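14 June 2020, bedroom, Tromness flat

Still on the mattress. Gemma wants the method written up as "brush first, then strip the bed, then basket," and I still don't buy it. If you brush with the pillowcases lying around you just push the bits onto them. I'd get all the cloth off the bed and into the basket before anyone picks up a brush.

The basket is fine on the floor by the bed, though I don't love the square holes. Anything small that rides along in a folded case can drop straight through, and then it's under the bed and we're blaming the brush.
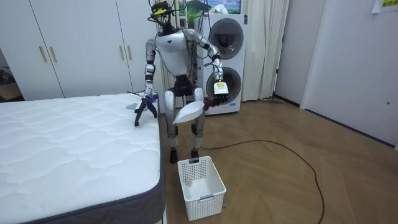
So: shake each case over the basket, look in the basket afterward, and pick out whatever isn't laundry. Tarek says that's fussy. Tarek also says the Treloar notes settle this, but I read them and they're all carpet and hard floor. Nothing in there on quilting.

Quilting is the real trouble. The stitching makes little valleys and crumbs sit down in them. A dustpan lip wants a flat surface, and this top is all puffs. The soft blue edge on our pan is supposed to help. Maybe. I'd want to see it on the seams, with plain dry crumbs, before I write "helps" anywhere. A wrapper is too easy a test, you could flick it in with a finger.
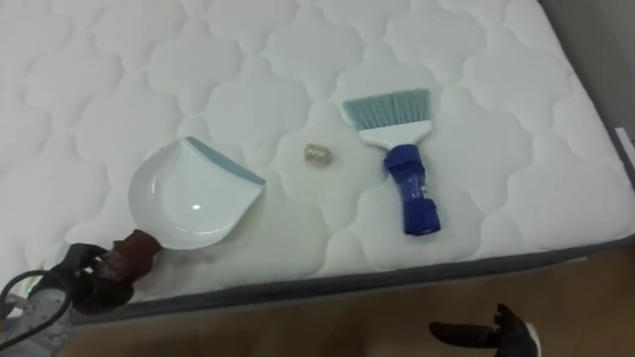 Why not just vacuum it?

Because the job is written for a hand brush and pan, and 12 of the 18 steps make no sense without them. I'd still vacuum at home.

To do: try short strokes along the seams instead of across. Ask Gemma where her brush-first order came from. Leave the write-up alone until then.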